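About Jarnodo

Jarnodo is a small cooking school in Almont that teaches grown adults to make dinner. We do not teach knife tricks. We do not do foam. If you can already make a beurre blanc without looking it up, we admire you and we will happily take your money, but you may be bored by the second week.

The school was started by Tiburcio Quezada and Maricruz Hinojosa, who met in the kitchen of a hotel that has since become a parking structure. Tiburcio ran the hot line. Maricruz did banquets, meaning she could turn out 200 plates of chicken in the time it takes most people to find the salad spinner. Both of them went home after work and ate cereal standing up. Years of that will make you think about what cooking is for.

Their first class was held in Maricruz's mother's house on Esquivel Street, with 2 burners working and a smoke alarm that had opinions about onions. Four people signed up. One of them was a cousin. The menu was rice, beans, a roast chicken and a green salad, and it is still the menu for the first night of our beginner course, although the chicken has gotten better and the cousin has stopped coming.

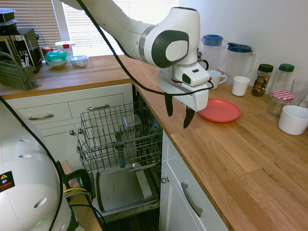

What we teach

Our main course is called Weeknight. It runs for six weeks in the evening, from 6:30 until the dishes are done, and it covers the things people eat when no one is visiting: eggs, soup, a pot of beans, pasta, a piece of fish, a tray of vegetables that started the evening looking tired. You will learn to salt water. You would be amazed how many people have strong views on salt and have never tasted the water.

After Weeknight there is Sunday, for slow food and for people who liked Weeknight and want an excuse to come back. Sunday is mostly braises, with one session on bread. Tiburcio teaches the bread session under protest. He thinks everyone should buy bread from Okine, the bakery two doors down, and he says so while you are kneading.

We also run a class called Leftovers, which we expected to cancel. It fills up first. Students bring in whatever is in the back of the refrigerator, put it on the table with varying degrees of shame, and we make lunch out of it. We have had half a rotisserie chicken, a great deal of cilantro, and a container of something its owner could only describe as "from April." We made lunch out of the first two.

There is a kids' class in the summer. It is loud. Parents are asked to wait elsewhere, and Okine sells coffee.

How a class works

Everybody cooks, everybody eats, everybody cleans. The third part is not in the brochure photos of most cooking schools, where the pans seem to wash themselves during the wine. At Jarnodo the last half hour belongs to the dishes, and Maricruz has a system for loading that she will explain to you whether or not you ask. Plates face the middle. Nothing nests. Wooden spoons go in the sink, where they will be washed by hand by whoever put them in the machine last time. 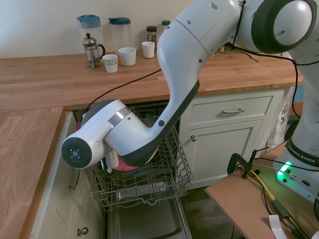 We keep classes small so that you can't hide behind a tall person and stir. Recipes are handed out at the end of the night, on paper, after you have cooked the dish once without them. Some students find this upsetting. It passes, usually by the soup.

A few things we believe

A dull knife is worse than no knife. Garlic comes in cloves, and the jar is between you and your conscience. Most recipes are lying about how long it takes to brown an onion, and we will stand there with you for as long as it really takes.

We believe in buying less equipment. Students often arrive with a list of things they think they need, and we cross out nearly everything. What's left is a good pan, a big pot, a cutting board that doesn't slide, and a thermometer. Maricruz would add tongs. Tiburcio says a fork is tongs if you have any character. They have been having this talk for 28 years, going back to the hotel, and students are welcome to take sides but should not expect to settle it.

We also believe in sitting down. Supper at the end of class is eaten at the table, from plates, with the phones in a bowl by the door. It was supposed to be a small touch. On the feedback cards it gets more mentions than the food, and Tiburcio has decided to be fine with that.

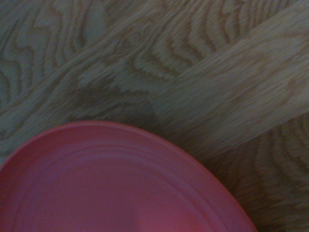

Who comes

Newly single people, newly married people, people whose doctor has said a word they didn't like. A retired bus driver who took Weeknight and now makes a better pot of black beans than we do, and has been told so only once. College students, sent by worried grandmothers. And every so often a couple on a date, whom we put at separate stations for everyone's sake.

You don't need experience. You need closed shoes, an apron if you have one, and a container with a lid for what you don't finish. Tell us about allergies when you sign up and not when the shrimp is already in the pan.

Signing up

New sessions are posted at the start of each season, and a printed schedule hangs in our front window and by the register at Okine. If a class is full, put your name on the waiting list. Over half the people on it get a place, usually because somebody has remembered a child's recital. If you miss a night, come to the same night in the next session and we'll find you a burner.

Gift certificates are available. Please think carefully before giving one to your spouse.

The office phone is answered in the mornings by Maricruz. In the afternoons it is answered by Tiburcio, in the sense that it rings near him. Mornings are better.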